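Skender House Seeks Participants for Winter Study of Sleep and Bedroom Habits

Skender House, the residential research center of the Pevside Institute for Rest and Household Health, invites adults living in the greater Pevside area to take part in a study of sleep, bedding and evening routine. The study will begin in December. Participants will be paid for their time.

Background

The Institute was founded in 1924 as a convalescent home for mill workers and has occupied the same building on Strobel Avenue ever since. Its early records contain a surprising amount of information on how patients slept, including nightly notes on blankets, open windows and the hour at which lamps were put out. Those notes were kept for the convenience of the nursing staff and were never meant as research. They have nevertheless shaped much of the Institute's later work, and several of the questions in the present study were first raised by a review of them.

The current study asks how the ordinary contents of a bedroom affect the time it takes an adult to fall asleep and the number of times that person wakes during the night. Particular attention will be paid to the weight of bed coverings, the temperature of the room, the presence of reading light, and objects that people keep on or near the bed out of habit. Earlier work at Skender House drew on questionnaires returned by 394 households. The new study will follow a smaller group of people much more closely, both at home and in the center's own bedrooms.

What participants will do

The study lasts 12 weeks. Each participant will keep a short written diary, to be completed every morning within an hour of rising. The diary takes about 10 minutes. It asks for the time of going to bed, the time of waking, the coverings used, any food or drink taken after supper, and a brief account in the participant's own words of how the night was spent. Paper booklets will be supplied. Participants who prefer to type may request an electronic form.

Participants will also wear a soft wristband at night. The band records movement and skin temperature. It does not record sound or location, and it may be taken off at any time.

During the second month, each participant will spend two nights at Skender House. Bedrooms are private, with an adjoining bathroom and a door that locks from the inside. Supper and breakfast are provided. On the first night the room will be furnished by study staff. On the second, participants may furnish the bed as they do at home and are encouraged to bring their own pillow, blanket and any customary object. Bedding brought from home will be returned on the morning of departure.

Before the first overnight visit, participants will attend one orientation session, held on a Saturday at the center. The session covers the use of the wristband, the keeping of the diary and the layout of the bedrooms. A light lunch will be served. Those who rely on public transportation should tell the study office in advance so that a ride from the Pevside station can be arranged. 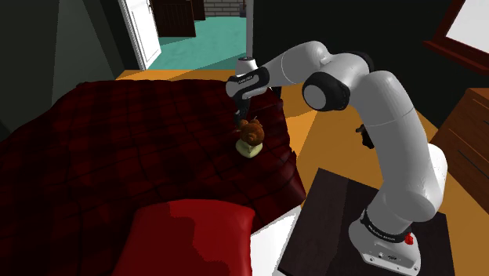

Simulated bedroom with quilted blanket and teddy bear.

Bed coverings and customary objects

A large share of adults who answered the earlier questionnaire reported that they sleep with the same blanket throughout the year, adding or removing lighter layers as the weather changes. Others change the whole bed with the season. The study makes no assumption that one practice is better than the other, and participants will not be asked to give up a habit they find comfortable.

The same applies to soft toys, religious items, photographs, books and other things kept close at night. Many adults are reluctant to mention such objects. The diary includes a space for them, and answers will be treated with the same discretion as every other part of the record. Pets present a special difficulty -- they are welcome in the home portion of the study, but cannot be admitted to the center overnight.

Who may apply

Applicants must be at least 21 years of age and must expect to live at their present address for the full length of the study. They should be able to read and write comfortably in English or Spanish. Couples who share a bed may apply together, although each person must complete a separate application and will keep a separate diary.

The study is not open to persons who regularly work overnight shifts, who are presently being treated for a sleep disorder, or who have an infant in the household. Applicants who take prescription medicine at bedtime are asked to list it on the form. In most cases it will not prevent them from taking part.

No preference will be given to good sleepers or to poor ones. The Institute particularly welcomes applications from renters, from people who live alone, and from residents of the older housing along the river, all of whom were underrepresented in the previous work.

Payment and expenses

Participants will receive a fixed sum for each completed week of diary entries and a further payment for each night spent at the center. A schedule of payments is enclosed with the application form. Payment is made by check at the end of each month. Travel to and from Skender House will be reimbursed on presentation of receipts.

A participant may withdraw at any time without stating a reason and will be paid for all weeks completed up to that date.

Privacy

Diaries and wristband records are stored under a participant number. Names and addresses are held separately in the study office and are not shared with employers, insurers or landlords. There are no cameras in the bedrooms or bathrooms used for overnight visits. Passages from the diaries may be quoted in published reports, but only with the written consent of the person who wrote them.

How to apply

Application forms are available at the front desk of Skender House, at the Rirkard branch library, and by mail on request. Completed forms should be addressed to Marcus Ostrowski, Study Coordinator, at the Institute. Applicants will be contacted by telephone for a short conversation before places are offered, and should indicate on the form the hours at which they may be reached. Calls will not be placed after 8 p.m.

Applicants who are not offered a place may ask to be kept on a reserve list. The study office will be glad to answer questions in person on weekday afternoons. The building has a step-free entrance on the garden side, and visitors who need other arrangements should mention this when they call.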